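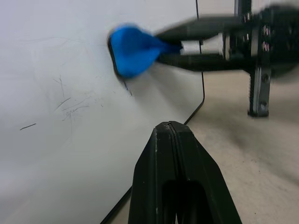

Can a machine wipe down the whiteboards at the end of a shift yet?

On some boards, with a person nearby. It is not ready to be left alone with the job, and for most of the other chores on our list the gap is wider.

The question was put by Ashley Nuttall at the start of the June meeting of the Hulside shop-floor working group, and the answer is the wording the group agreed on after discussion. Both go at the top of the minutes at Ashley's request so that people at Lisside who only read the first lines get the main point.

Present: Ashley Nuttall (chair), Gaétan Zacharias, Bhupendra Shakya, Parvaneh Jalali (minutes)
Apologies: Carter MacPherson
Meeting opened at 2:15 p.m. in the upstairs room, Hulside.

1. Minutes of the last meeting
Accepted with one correction. Item 4 should read "Gauthier building," not "Gauthier contract."

2. Proka trial, whiteboards
Bhupendra reported. The arms have now done 15 sessions on boards. Fresh marker comes off well when the eraser is held flat and the pressure is steady. Older marker leaves gray traces, and a second pass over the same spot clears some of it and pushes the rest along. Gaétan said people leave the same traces and no one writes it up. Bhupendra agreed but said a person sees the smear and goes back to it, and Proka at present follows the path it was given.

Parvaneh asked what happens at the edges of the board. Bhupendra said the edges are slow. Running off the side drops the eraser onto whatever is next to it, so the path stops short and leaves a strip for someone to do by hand.

Ashley asked whether it saves any time. Bhupendra said no, not yet. Setup takes longer than wiping the board with a cloth. He thinks setup could be cut if the boards were always in the same place. Gaétan does not want the boards fixed in place, as the second shift moves them to the packing end.

Agreed: whiteboards stay in the trial. Bhupendra to try a two-pass path on old marker and report back.

3. Other chores on the list
The group went through the list from the spring.

Sweeping: the floor machine at Lisside does the open aisles and is liked there. It does not do under benches. Gaétan said under the benches is where the sweepings are.

Emptying bins: not tried. Ashley thinks lifting the bag out is the easy part and getting a new bag to stay over the rim is the hard part. Left on the list.

Folding shop towels: tried at Lisside with Proka. Flat towels from a neat stack were fine. Towels out of the dryer in a heap were not, and the session was stopped early. Parvaneh said her sister asks her every month when a machine will fold laundry at home, and she would like something to tell her. The group's view was that a home is harder than our floor, with more kinds of things and less room.

Wiping benches: Bhupendra would like this next. It is close to the board work, but small parts get left out on the benches and would be swept off. Gaétan said he will not agree to it until there is a rule about clearing benches first. Ashley pointed out that clearing the bench is most of the chore.

No decision on benches. Back on the agenda next time.

4. Cost
The bill for spare parts and erasers since the trial began is $2,628. Ashley had expected less. Bhupendra said most of it was finger pads and a replacement cable, and that the cable should not come up again. Gaétan asked for the erasers to be listed separately from now on. Agreed.

5. Message from Carter
Read out by Ashley. Carter is in favor of keeping the trial going but wants the group to stop using the word "automatic" in notices to staff, after two people on the early shift left their boards full thinking they would be done for them. Parvaneh to reword the notice by the coat hooks.

6. Any other business
Gaétan asked who has the key to the marker cupboard. Ashley has it.
The fan in the upstairs room is still rattling. Parvaneh to report it again.

Actions
Bhupendra: two-pass path on old marker, figures for setup time
Gaétan: draft rule on clearing benches
Parvaneh: notice, fan, copy of these minutes to Lisside
Ashley: parts bill split out with erasers on their own line

Meeting closed at 3 p.m. Next meeting same room, date to be sent around when Carter is back.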